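Subject: Re: [manip-data] pad wear and the grip-width labels 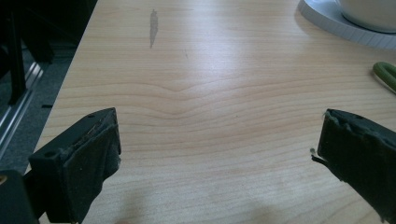
1. Pad condition

Attached above is a frame from the hand-held gripper at the cup and saucer station, fingers open over bare table. Both pads are worn along the upper edge. The left one has fibers coming off the rim. The right one is ragged, with a pale shred hanging out into the gap. This bears on Carys's question, quoted here with the parts I can't answer yet removed.

> From: Carys Phillips
> To: manip-data
>
> I retrained the width-conditioned policy on the August batch and
> the saucer task dropped. Cup only is unchanged. The loss curves
> look the same as before, and I can't find a bug in the loader
> (Karabo has looked too). The only thing I can see is that the
> recorded width at contact drifts down through the batch. Early
> demos close on the saucer rim at one width, late demos close on
> the same rim at a width nearly 2 mm smaller.
>
> Is that the encoder, or is it the pads? And if it is the pads, do
> we throw the late demos out, or is there a correction we trust?
>
> Carys

2. Encoder or pads

Pads, as far as I can tell. I put the steel gauge block between the bare fingers with the pads removed and got the same encoder reading as at the start of the batch, within noise. With the worn pads back on, the reading at first contact was low by close to what Carys reports. With a fresh pair it returned to the original value.

The wear is not even over the pad face. The gauge block sits in the middle and the saucer rim is taken near the top edge, so a correction measured with the block will be too small for the saucer and about right for the cup wall. I think this accounts for the cup results holding up while the saucer results did not, but I have not tested it separately.

3. Why the policy notices

The action head predicts absolute width. In the image, the visible gap at contact is set by pad surface to pad surface. In the label, width is finger plate to finger plate. With new pads the offset between the two is a constant and the network absorbs it. With worn pads the offset changes over the batch, and the same picture of a rim about to be gripped is paired with several different widths. The regression settles in the middle. On the robot, which has new pads, the middle is too tight, and the saucer tips as the fingers close.

The wrist view also shows the pads themselves in every frame, so in principle the network could learn to read wear from the pad edge and correct for it. I would not count on this. Wear and session order are confounded in our data, and the robot pads look like none of the late demos.

4. Result so far

I relabeled the batch with a per-session offset. For each session I took the first frame where width velocity falls below threshold with the rim between the fingers, compared it with the known rim thickness, and subtracted the difference. Then I retrained with Carys's config, same seed, nothing else changed.

Saucer pick, 80 trials per condition on the Ilo arm:

August batch, original labels: 61 successes
August batch, offset labels: 73 successes
August batch, late sessions dropped: 66 successes

Dropping the late sessions helps less than correcting them. One seed only, so treat the gap between the last two as provisional. Rawiri is running more seeds on the Palo machine.

The offset estimate fails when the demonstrator squeezes through contact without a pause. That affected 5 sessions, and for those I interpolated from the neighbors. They are flagged in the index file with offset_src=interp.

5. Proposed procedure

a. Gauge block reading before and after every session, taken at the center and at the top edge of the pad. Write both into the session header.

b. Change pads when the top-edge reading has moved by 0.5 mm, or when loose material reaches into the gap, whichever comes first.

c. Keep plate-to-plate width as the raw field. Add width_corrected as a second field. Do not overwrite the raw one.

d. Train on width_corrected by default from the next release of the Drakley loader.

Lorraine asked off list whether a harder pad would avoid the problem. It would wear more slowly, but the cup slips on the hard sample we have, so I would want slip numbers first.

6. Open

I need the pad change log for the first half of the batch. If anyone has it on paper, a phone photo is fine. Carys, please check whether your velocity threshold is in mm/s or encoder counts. Mine is mm/s, and the two scripts disagree on the contact frame in a few demos.

Ewan McPhee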